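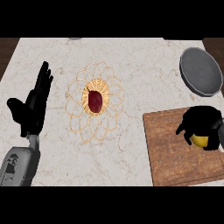

Nodell's Saturday swap market is moving indoors, and I got the news the way I get most of my news, which is standing in line for coffee at Jerano with my dog's leash wrapped around both ankles.

Kamlesh Agarwal, who has run the market from the parking lot behind the old feed store for 4 years, told me the lease on the lot ends next month. The new spot is the Gentile building on Plurach Street, the one with the green awning and the terrible door. (You have to lift and then push. They're fixing it, he promises.)

I'll miss the parking lot a little. I bought my bike there, and my good soup pot, and a lamp I have regretted ever since. But I won't miss this spring! Two Saturdays in March got rained out completely, and on the windy one I watched a whole table of paperbacks go over – the poor woman was picking up mysteries all the way down to the bus stop.

The indoor hall has room for 70 tables, and as of this morning most were already spoken for. Kitchen and home stuff goes along the back wall, clothes by the windows, and tools and garden things out in the side yard if it's dry. Zulema Garrido, who sells table linens and old serving dishes, told me she asked for the back wall on purpose. "I want an outlet for my kettle," she said. Fair enough.

The big question for sellers is the fee. It's going up, but not by as much as people were saying on the neighborhood page, where I read some truly wild numbers. A full table will be 12 dollars, up from 10, and half tables stay the same. Taner Gezer, who does the booking, says anyone who already paid for June keeps the old price.

Money for the move came mostly from the bake sale and the raffle, which brought in 2358 dollars between them. Of that, 1281 went to folding tables and a used coat rack, and the rest is set aside for the first month's rent. I put in a lemon cake and won nothing in the raffle, same as every year.

Parking is the part I'd plan for. Plurach Street has meters on one side and they do run on Saturdays. The lot at the library is free until noon, and it's a five minute walk if you aren't carrying a dresser. If you are carrying a dresser, there's a loading door around the back, open from seven to nine in the morning.

First indoor market is the second Saturday in June, eight to one. To book a table, stop by the lot tomorrow and look for Taner – he'll be at the folding table closest to the gate, with the clipboard. He takes cash or a check.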